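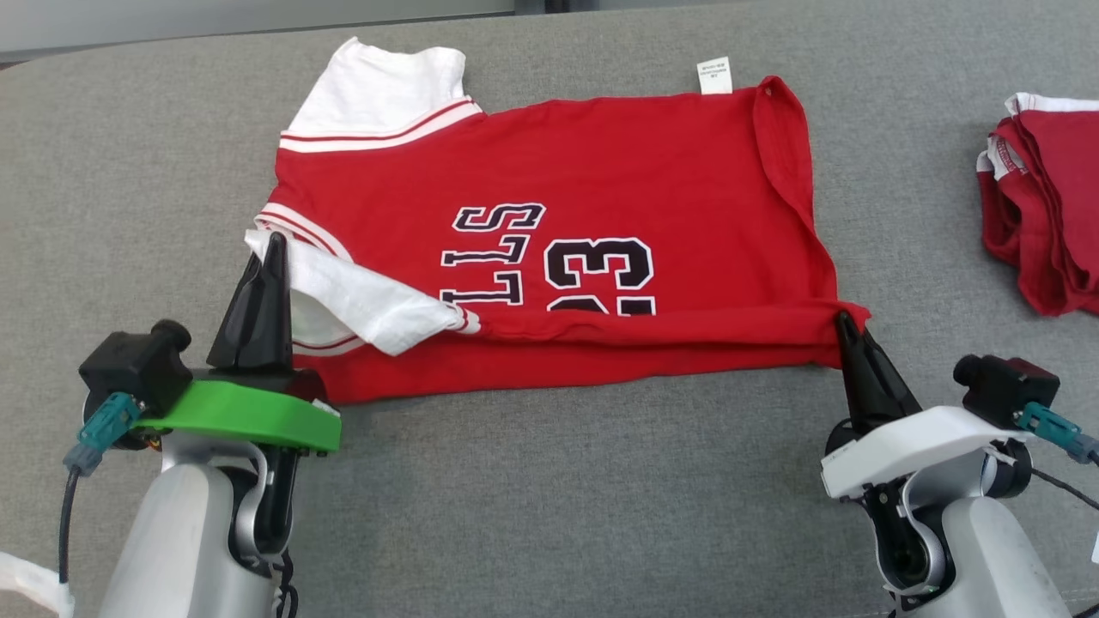
Red jersey tees with white sleeves - how do you wash and fold yours?

Suksawat19
I've taken over the wash for my daughter's team and most of it is red jersey tees with white sleeves and printing on the body. I've got no proper laundry bench, so the folding happens on the grey ottoman in the lounge. Two questions. Do you turn them inside out to wash, and do you leave them inside out when you fold them? And how do you fold them so there isn't a crease right through the number? My first lot went in the drawer in December and some of the numbers still have a line across them.

plamon_k
Inside out for the wash, always. Cold, gentle cycle, no softener. Line dry in the shade if you've got any. I leave mine inside out until they're folded because the print sticks to itself in a warm cupboard. Had two ruined that way when they were stacked print to print.

Dot in Ballarat
I turn them back the right way before they go on the line. If you leave it till folding time you end up doing the whole basket at once and stretching the necks because you're in a hurry. Never had any stick, but my linen cupboard is on the cold side of the house.

Suksawat19
Ours is next to the hot water system, so maybe that explains the sticking. What about the red running into the white sleeves? One of the older ones has gone a bit pink at the cuff.

Pornthip Siriwan
I did alterations and laundry for 19 years before I retired. For red with white sleeves, wash them on their own the first few times, cold water, and take them out as soon as the machine stops. Most of the pink I saw came from shirts left sitting in a heap in the drum. If it's already pink, soak it in cold water with an oxygen powder, check the care label first, and don't put it in the dryer until the colour is out.

For folding, lay it print side down on something flat. Smooth the body from the collar to the hem. Bring one side in towards the middle with the sleeve laid back down along the fold, then the same on the other side. Then bring the hem up to the collar in one fold, or in thirds if the drawer is small. If the number is big, check where it sits before you make the last fold and move the fold above it or below it.

gumleaf
Disagree on the sleeves. If you lay them down along the body first they bunch up underneath and you get a lump. I fold the shirt in half lengthways, sleeve on sleeve, then tuck both sleeves in together. Takes half the time.

Pornthip Siriwan
That's quicker, but it puts a crease straight down the middle of the front, and he or she was asking how not to have one.

gumleaf
Fair enough. I don't mind a crease on something that's going to be worn to training.

Suksawat19
She, and I do mind a bit, the lettering on a couple of these is starting to crack.

plamon_k
Once it's cracking the folding won't make much difference. It's usually heat that does it. Were they in the dryer?

Suksawat19
They were before I got them, I think. I've only used the line.

Dot in Ballarat
Folding on an ottoman or the couch is fine for tees by the way, I did it for years. The only trouble is that the fabric grips a bit, so pick the shirt up and lay it down again instead of dragging it. If you pull on the bottom edge the hem goes out of shape and won't line up.

torkenis
Why fold them at all? I've got a rail in the garage with 7 red tees on it and they're all on hangers. No crease in any of them.

Dot in Ballarat
Hangers leave bumps in the shoulders of a jersey knit. And not everyone has a garage.

torkenis
Wide hangers don't. The thin wire ones do.

kel_b
Rolling works too. I roll mine from the hem up, print on the outside, and stand them up in a Clirkari drawer box. You can see which one is which without pulling them all out. Little curl at the hem but it drops out when you put the shirt on.

Pornthip Siriwan
Rolling is good for travel. For a long time in a drawer I'd still fold, with a sheet of baking paper over the print if the cupboard is warm.

Suksawat19
Baking paper is a good idea, I've got a roll of it. I'm going to turn them the right way out before they dry and fold your way, Pornthip, with the last fold below the number. The pink one is in the soak now.

plamon_k
How long are you leaving it?

Suksawat19
Was going to give it 5 hours and have a look before tea.

Pornthip Siriwan
Have a look at two. If the water has gone pink, change it and start again.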